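Home | Articles | Robots | Methods | Glossary | Recent changes | Log in

Plaltow method

By the Lungate wiki editors
First published in July

The Plaltow method is a way to collect teaching data for robot arms and to train a control program from that data. It belongs to the group of methods called imitation learning, where a robot learns from recorded demonstrations. The name comes from the Plaltow project, in which the method was first written down. Its main difference from older methods of the same group is that the camera at the wrist gives the main view, and the view from outside is used only for checking.

Background

In many imitation learning systems, one or more cameras are fixed to a stand and look down at the table. This gives a stable picture, but the arm often hides the object at the moment of grasping. If the stand is moved even by a small distance, the trained program may fail and the recording must be repeated. A camera which travels with the gripper does not have the second problem, and it has less of the first one. On the other hand, its picture changes all the time, and it sees many things that have no relation to the task: other parts of the cell, the ceiling, people who walk in the room.

The Plaltow method accepts this changing background. The room is not covered with curtains, and the recording does not stop when someone passes behind the cell. The authors of the method wanted the program to learn early which parts of the picture it can ignore.

Equipment

The usual cell is built from aluminum profiles and is open on the sides. The arm has a two-finger gripper, and a depth sensor and a camera are placed on one bracket at the wrist. Cables must be fastened along the arm with bands and must keep a free loop at the wrist, so that the last joint can turn without pulling. The finger parts and small holders are often printed in plastic, which makes it easy to replace them after damage. 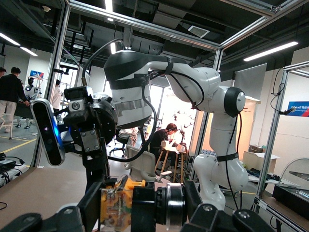 Page last changed: July, 3 edits

Wrist cameras see a lot of the arm and the frame of the cell. In the Plaltow method these parts are not removed from the picture. The position of every joint is saved together with each picture, and the program learns how the visible parts of the arm move when the joints move.

Recording and training

An operator guides the arm through the task with a hand controller. A set contains 300 demonstrations of one task. After each one, the start position of the arm is changed by a small amount. Demonstrations with a long pause are cut, but those with a mistake and a correction are kept, because the program can learn from them how to return to a good position.

Training is done in two steps. In the first step the program only predicts the next joint positions from the picture. In the second step it predicts a short series of movements, and the depth values are added.

Results

The best known test is the Rerkesby test, in which the arm must pick up a small part and put it into a holder. The program was trained with one set and then tried 100 times with part positions it had not seen. It completed 84 of these trials. Most failures happened during the insertion, when the finger covered the edge of the holder. A bigger collection with 3093 demonstrations of several tasks, called Fang, was recorded later, but a comparison under equal conditions is still missing.

Limits

The method is sensitive to the mounting of the wrist bracket. When the bracket is taken off and fixed again, calibration has to be repeated. Shiny surfaces also disturb the depth values. The method was not tested for tasks with two arms.

See also: Imitation learning | Hand-eye calibration | Depth sensor

Reader comments (3)

gripperfan: Are the 100 trials all with the same part? The article does not say it.

m_lab2: Same part, different positions. I will add it with the source.

tolvar: Please write more about the second training step. How long is the "short series"?

Previous article | Next article | Back to top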